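Re: [jultville-makers] Open day in September, who's coming?
From: Sioned Wynne
Date: Aug 11, 2024

Hi all,

Prothero wrote:
> Could someone who went to the Wosar demo tell us what they show
> visitors? I'd like to bring my niece.

Oh, do bring her! I had such a lovely afternoon, and they were so patient with my questions (I had plenty). It's all hand-held grippers, and the job is tidying toys. My notes, for what they're worth:

1. Rabbit in the box. A floppy thing like that is harder to grip than you'd think, they told me.
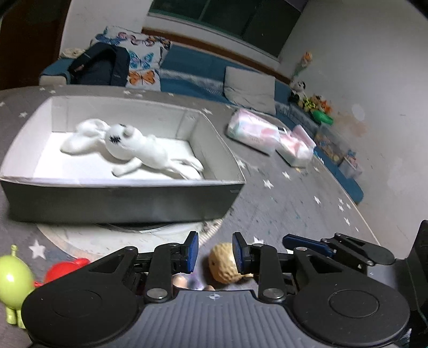 2. The pile. Frog, octopus, little doll in red and a knitted bunny all in a heap, and you have to choose where to put the finger pads.

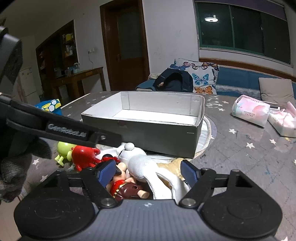 3. Questions, and a go yourself if you ask nicely.

The September day has 50 places, so write to Nestik at the front desk soon.

Warmly,
Sioned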